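Coursework > Applied Chemistry > Project Reports

Nitrate in Shallow Wells near Grirnier
Aitana Lozano, Shamim Rind, Ezequiel Bustamante
Supervisor: Mebrat Tufa

1. Background
Households on the east side of Grirnier draw water from shallow wells dug through sandy fill. Fields upslope receive nitrogen fertilizer in February. The project compared nitrate in wells close to the fields with nitrate in wells on the Belkadi road, which lie more than 400 m from any cultivated plot.
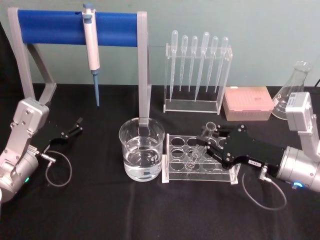

Page last changed: February, by E. Tejada

2. Method
Samples were taken from 20 wells before 9 a.m. and kept on ice until analysis. Each was filtered, and nitrate was reduced to nitrite on a cadmium column. Color was developed with sulfanilamide and NED reagent, and absorbance was read at 540 nm. Standards were prepared fresh for each run. Volumes under 1 mL were measured by micropipette. 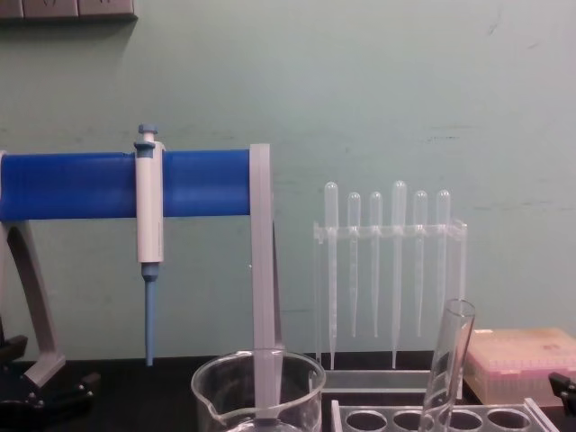

Fig. 2. Micropipette on its stand at the bench.

3. Results
Nitrate was higher in the wells next to the fields. The highest value, 74 mg/L as nitrate, came from a well with a cracked collar. Conductivity in the same well was 888 µS/cm. Wells on the Belkadi road were all below the guideline of 50 mg/L. Depth showed no clear relation to nitrate, although three owners could only estimate it.

4. Limits
Sampling covered one season. Column efficiency fell during the second run and those samples were repeated. Rainfall data from the Plosteo gauge had gaps and were left out of the analysis.

Contact the course office | © Applied Chemistry Coursework | Back to top
This site uses cookies to remember your settings. Accept | Decline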